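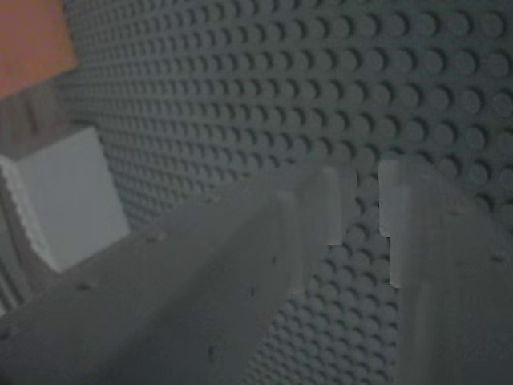
Gripper open at the baseplate, white block at left. Attachment 1 to ticket 508.

Home | Tickets | Cell Rules | Parts | Search

Ticket 508: Open-finger clearance check before approach
Site: Paterson
Opened by: Zoila Correa
Assigned to: Teófilo Quintero
Status: Open, rule change under review

Reported problem
Cell rule 23 requires the operator to confirm finger clearance before any approach to the studded plate. The rule does not say where clearance is measured. Day shift measures at the tips. Night shift measures at the widest part of the finger body. Both enter "pass" in the same field, so the records cannot be compared.

Log

Z. Correa: Requesting one reference point. The fingers are broad plates, and the body can reach a neighboring block while the tips are still clear. In the attachment the left finger overlaps the lower corner of the white block from the camera's view. Overlap in a single view does not show contact, and I have not logged it as contact.

T. Quintero: Agreed. A check from one view should not be accepted as a pass. Keden's cell already asks for a second view at right angles to the first. Proposed wording for rule 23:

"Clearance is checked with the fingers open, at the tips and along the full outer face of each finger. Two views are required. If either view shows overlap with a part that is not the target, stop and measure."

Z. Correa: Does "stop" mean hold position or retract? Retracting in a tight layout can move the finger body across the part.

T. Quintero: Hold position. Retract only along the approach line, at the reduced speed set in rule 3. Will add.

Z. Correa: Older records cannot be corrected. Suggest marking the last 200 entries "reference point not stated" and leaving the pass value as entered.

T. Quintero: Done in the test copy. Stelier has to approve the change to the live log. Sent the draft in February, no reply yet. Until then use the proposed wording and write "tip" or "body" in the notes field.

Comments (3) | Shares (0)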